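Evley Robotics Club
Minutes, 19 July 2021
Typed up by Zsolt Fodor, because I lost the draw again

We got going a little late since the back door was locked and I had the wrong key on me. Last meeting's minutes got read and passed, with one fix: I'd written that the Cattaneo team owed us a battery charger, and it's us who owe them. Sorry, Cattaneo! I'll bring it over.

Money first. We have $1,487 in the account, and that's after paying the $239 for replacement servos (the April order, which finally showed up). The entry fee for the Jevcombe meet isn't out yet. I said I'd email them and ask, and I'm writing it here so I can't pretend I forgot.

Next up was the table-clearing task, which took most of the evening. For anyone who missed the rules handout, the arm has to pick up a dish, move it to the rack and then deal with a cloth, all inside the time limit. We went back and forth on whether to practice on plastic plates or metal ones. The rules just say "a plate," so that's no help. I'm for metal, because the shine is what messes up our vision code and I'd much rather fight with that now than at Jevcombe. The vote was for metal, with a couple of people grumbling (you know who you are).
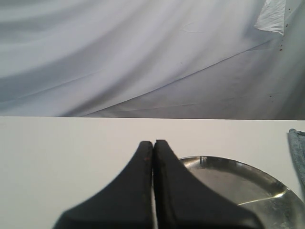 Then there was the grip question. The younger group wants rubber pads on the fingertips, and they made a really good case for it! Bare fingers slide on a smooth rim, and squeezing harder only makes the dish tip. My worry is thickness, since a fat pad is tough to get under a low edge. We settled on trying thin pads on one set of fingers and leaving the spare set bare, then comparing the two next time. Whoever does the gluing, please do it outside. Last time the whole room smelled for days.

Logging came up too. We now have over 797 practice runs saved, and the folder names are a mess, half of them mine. From now on it's task name first, then your initials, then the run number. Please don't call anything "final"!

The Anier school asked if they can send 7 students to sit in on a session. Everybody was fine with it. I'll write back and say yes, as long as one of their teachers comes along.

Other stuff: we need a new extension cord, the long one is getting flaky near the plug. Somebody left a blue lunch box in the cupboard and it's starting to be a problem. Snacks are on the Cattaneo side next time, and no more of the spicy peanuts, please, my keyboard is still recovering.

To do before next time
Email Jevcombe about the fee: Zsolt
Return the charger: Zsolt
Reply to Anier: Zsolt (hmm)
Fingertip pads: younger group
Rename the old run folders: everybody, your own ones

Meeting closed once the pizza got here.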